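Qui sommes-nous ?

Vetovard est une petite entreprise installée au premier étage d'un ancien atelier de confection, dans le quartier de Dravcombe, juste au-dessus d'un réparateur de vélos qui nous prête son monte-charge quand une livraison est trop lourde pour l'escalier. Notre métier tient en peu de mots, même si nous avons tendance à en parler longtemps : nous montrons à des robots comment faire des gestes de tous les jours. Saisir, déposer, ranger, ouvrir, retourner. Des choses que nos mains font sans que nous y pensions, et qui demandent à une machine beaucoup de patience, surtout de la part de ceux qui la guident !

Nous avons commencé à cinq, dans une seule pièce, avec un bras articulé acheté d'occasion et une table récupérée. Nous sommes aujourd'hui 26, opérateurs, techniciens et relecteurs confondus, et la pièce du début sert de cuisine (la table y est toujours, elle a simplement changé de vocation).

Notre façon de travailler

Chez nous, tout part de la démonstration. Une personne prend les commandes, à distance depuis l'un de nos postes, ou bien directement en guidant le bras à la main, et elle exécute la tâche du début à la fin, comme elle le ferait chez elle. Le robot enregistre ses propres mouvements, les efforts, les images de ses caméras, et c'est de cet ensemble que le modèle apprendra ensuite. Nous tenons beaucoup à ce que le geste reste naturel. Un opérateur qui se crispe donne des trajectoires crispées, et cela se retrouve plus tard dans ce que fait la machine.
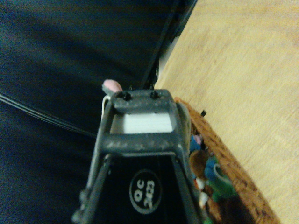
C'est aussi pour cette raison que nos séances sont courtes. Trente minutes aux commandes, puis une vraie pause, avec du café, du thé et, à la saison, les prunes du jardin d'à côté. On change ensuite de poste ou de tâche. Les nouveaux arrivants s'en étonnent souvent, eux qui voudraient enchaîner tant que ça marche bien, et puis au bout de quelques jours ils comprennent d'eux-mêmes : l'attention baisse avant que l'on s'en aperçoive.

Chaque tâche est décrite sur une fiche que nous rédigeons avec le client. Nous y notons la position de départ, ce qui compte comme une réussite, ce que l'on a le droit de rattraper en cours de route et ce qui oblige à recommencer. La fiche bouge beaucoup la première semaine. Nous préférons d'ailleurs prévoir ce temps de mise au point dans le devis, parce qu'une consigne mal comprise le matin peut coûter toute une journée d'enregistrements.

Orik et Zaidi

Pour organiser tout cela, nous avons fini par écrire nos propres outils. Orik est le logiciel de pilotage : il relie le poste de commande au bras, surveille les délais de transmission et permet à l'opérateur d'annoter un essai dès qu'il est terminé, pendant que le souvenir est encore frais. Zaidi est venu plus tard, à la demande de nos relecteurs, qui passaient trop de temps à chercher le bon moment dans de longues séquences. Il aligne les vues des différentes caméras et les mesures des articulations sur une même ligne de temps. Ni l'un ni l'autre n'est très joli, nous en convenons volontiers, mais nos équipes s'en servent toute la journée et nous les améliorons chaque mois.

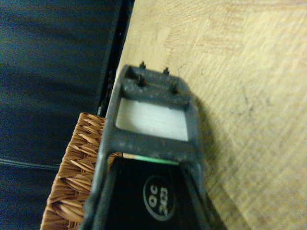
Notre catalogue interne compte maintenant 394 tâches. Certaines ont été commandées par des fabricants, d'autres par des laboratoires universitaires, d'autres encore sont nées d'une curiosité de l'équipe un vendredi soir, enfin, disons un soir de fin de semaine, quand personne n'avait très envie de rentrer sous la pluie. Les essais ratés y sont conservés avec les autres, clairement signalés, et plusieurs de nos clients nous les demandent en priorité.

Travailler avec nous

Nous recrutons au printemps et à la rentrée. Aucun diplôme particulier n'est exigé pour devenir opérateur ou opératrice : nous avons parmi nous une ancienne couturière, un pâtissier, deux musiciens, et cette diversité nous fait beaucoup de bien. La formation se déroule entièrement sur place et elle est rémunérée dès la première heure.

Si vous avez un projet, même encore flou, passez nous voir. L'atelier ouvre ses portes aux visiteurs en mars, de 14 h à 18 h, et sur rendez-vous le reste de l'année. Vous pourrez prendre les commandes d'un bras, et nous vous offrirons le café.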